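Notice to the Sorting Staff of the Wivlow Works

The Directorate at Skoselard wishes it to be known that, with effect from May 2026, all returned circuit boards shall be placed on white paper before they are assigned to a bin. The tray is to be lined afresh at the start of each shift. Boards shall not be laid on bare metal.

The Directorate has received a letter from Mr. Priit Rätsep, formerly of this department, who asks that one red board be kept out of the bins. He states that it played 11 notes at his daughter's wedding and has been silent ever since. The request was refused in writing. It was then refused a second time, at greater length. 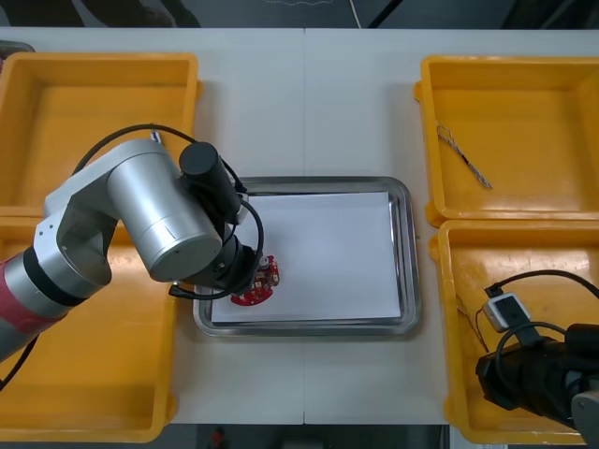 Mr. Heriberto Urrego, Supervisor of Bins, has since reported that on 4 nights the night desk heard a tune from the sorting room. The report was returned to him for want of a form number. He has supplied one. The Directorate therefore grants Mr. Rätsep leave to attend the room for one evening, on the condition that he sign the register and bring his daughter.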